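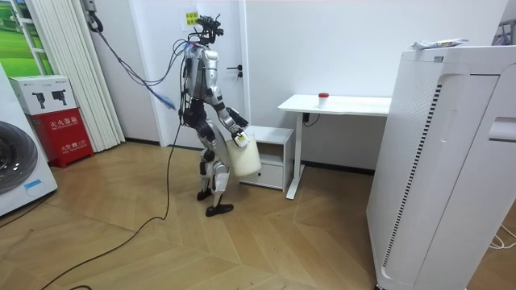

What is Karkness?

Karkness is a method for training a humanoid to walk and use its hands with a single policy. One network reads the head cameras and the joint sensors and puts out targets for the legs, the torso, both arms and the hands, all at the same time. We've been working on it at the Gretthorpe lab since March, and we're very happy to finally have a page to point people to when they write in!

What's the usual way of doing it?

Most systems split the job. A walking controller takes care of the legs and gets told where to go, and an arm controller takes over once the robot has stopped. It works well and it's much easier to debug. The trouble starts when the robot has something in its hand. A load changes how the body should lean and where the next foot should land, and if the walking half only finds out through a jolt at the hip it has to catch up every single step. Our own earlier system, Baudry, was built this way. We still use it as the baseline in all our comparisons.

So what does Karkness do differently?

Two things, mainly. The first is that the legs and the arms share one internal state, so a change in grip can show up in the stance on the very next control step. The second is what we call load guessing. Alongside its actions, the network has to predict the pull on each wrist a short moment into the future. We throw that prediction away when the robot runs, but having to make it during training seems to push the network toward paying attention to what it's holding. Emiliano Bautista came up with the idea on a whiteboard in the hallway and had it running before most of us had finished arguing about it.

How much data did you train on?

The real-robot set has 1664 episodes, all collected by teleoperation and split over 52 tasks. A task is a short written instruction plus a start condition, such as "carry the jug past the desk" or "move the bin to the door." Before that, the walking part of the network is trained in Gruvia, our simulator. Gruvia is pretty plain to look at, but it's fast, and it lets us hang a random weight off either wrist at any time, even in the middle of a step.

Why household things and not blocks or test weights?

We did start with weights clipped to the wrist. They're tidy and easy to repeat, and the policy got good at them quickly — suspiciously quickly. A weight on a clip doesn't have a handle, doesn't swing the same way and never touches the robot's thigh. Everyday containers do all of that. They also come in awkward shapes, so the robot has to find its own answer to the question of where to put its knees.

What was the hardest thing to get right?

Using one hand while the other one is busy.
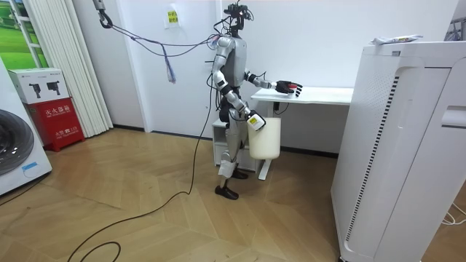
Split-hand tasks made up the smallest share of the early data, and the policy's weakest results were all there. It would carry well, and it would reach well, but asking for both gave us a slow sway that grew until the safety stop kicked in. Think of the posture involved in keeping hold of a white bin by its rim, down at thigh height, with the other hand out over a desktop. The reaching arm moves weight forward, the bin does too, and the table leg is close enough that stepping into the lean isn't much of an option. Load guessing made the biggest difference on exactly these tasks, and it's the result that I'm most excited about.

Did you fix the sway completely?

We didn't. It's a lot smaller, and in most runs it dies out by itself. With a heavy load held far from the body it can still build up, and our guess is that the simulator is too kind about how stiff the ankles are. Catherine Mackay is running the ankle tests now and we'll update this answer when she has something solid.

How do you measure success?

Each trial gets scored on three things: did the load arrive, did the robot stay on its feet with no help from the safety line, and did it bump anything. A trial only counts as a success if all three are good. We know that's strict. We tried a softer score early on, and it hid a whole family of failures in which the robot got the job done while leaning on the furniture.

And how does it compare with Baudry?

On plain walking with empty hands the two are about even, and Baudry is slightly smoother to watch. With a load in one hand Karkness pulls ahead, and the gap is widest when the free hand has a job too. Of the nine split-hand tasks we held back for testing, Karkness came out ahead on six. The others were ties, mostly because both systems failed at them! We'd love to see someone else take a run at those.

Why do you run it with cables attached?

The overhead line is there for falls. A new policy falls a lot, and a humanoid that goes down hard costs us days of repair. We also prefer a wired connection while we're still logging every sensor, because dropped packets are miserable to track down later. The policy itself doesn't know about any of it, and in Gruvia we add small random tugs at the upper back so that a cable pulling a bit doesn't throw it off.

Does the room need any preparation?

Hardly any. There are no markers on the furniture, and we don't scan the space ahead of time. What we do is take a short head-camera pass at standing height at the start of each session, so the logs show how things stood that day: doors shut or open, what's on the desk, what's been left on top of the cabinet. Small light objects are the ones to watch. A jar with a red lid is easy for the cameras to pick out on a white desktop, while clear plastic on the same surface barely registers. Anything clear goes on a separate list when we sort failures.

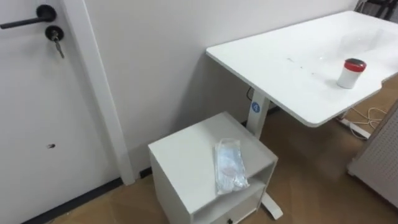

Can it handle white objects on white furniture?

Better than we expected. Color helps less than you'd think once the hand has made contact, and from there the wrist signals do most of the work. Finding the object in the first place is the shaky part. Low contrast plus a reflection will often send the hand a little wide, and then it either corrects or closes on air. We have a small add-on that lets the policy pause and look again before it commits. It's promising, but we haven't tested it enough to put it in the main results.

Does it understand spoken commands?

Only written ones, and only in the style of the task list. You can swap one object name for another and it usually copes. Long instructions with several steps are out of reach for now.

Would it work on a different humanoid?

Probably, with retraining. The network expects a certain number of joints in a certain order, and the Gruvia model has to match the body fairly well, especially the feet. If you have a robot of your own and would like to try, please write to us — we're glad to help with the body model, which is the fiddly part.

Will the code and data be released?

The training code went up on 2024-01-06, along with the Gruvia body files. The episodes will follow in batches as we finish checking them. Start with the smallest batch if you just want to see how the load signal is stored.

I found a mistake, who do I tell?

Catherine looks after the data and Emiliano looks after the training code. Both of them like getting mail with a log file attached. If you're not sure which one you need, send it to either and they'll pass it along.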